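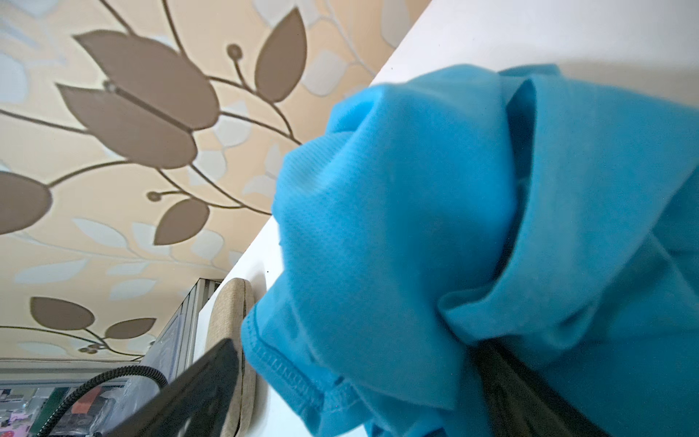 4.2 The Stumard kit

We reviewed the Stumard two-arm kit, sold by Zornbridge as a complete cell with arms, rail and enclosure. Ours arrived in September and took 6 hours to assemble. The vendor's manual covers the rail well and the cabling poorly. We ran 100 cloth-handling trials on the kit with the settings it shipped with.
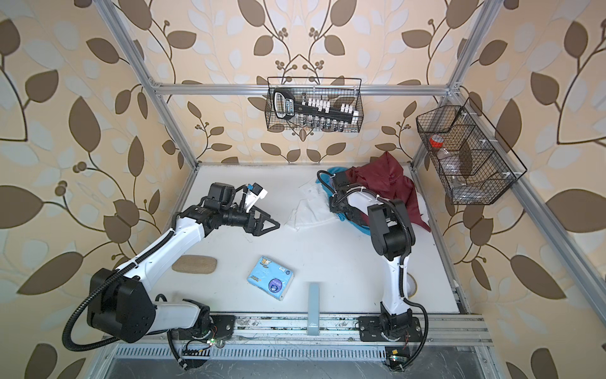
Mounting position matters more than the brochure suggests. Both arms share one rail at the near edge, so anything at the back of the table has to be reached across the full work surface. Figure 2 shows the right arm in that posture, with its gripper down in the dark red and turquoise cloth while the left gripper is open over the middle of the table. The wire baskets hang from the frame, which leaves the tabletop for the task items. Grililden sells a similar cell with the arms on opposite sides; we did not test it. 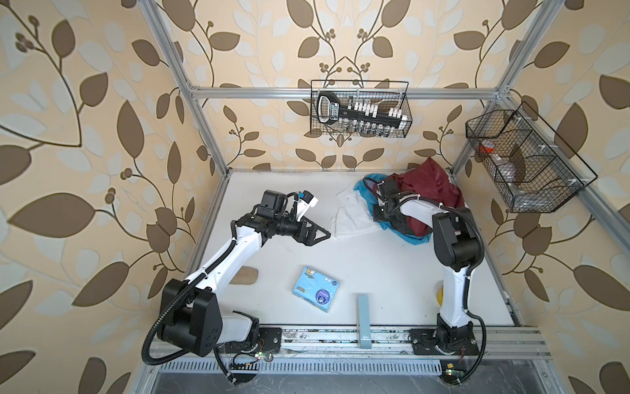
Elvia Bautista
Did you try moving the mounting plates closer together? We bought the same kit, and the default spacing gave us trouble with shirts.

Lu
Would like to see the price next to the Grililden one.

2 comments · 14 shares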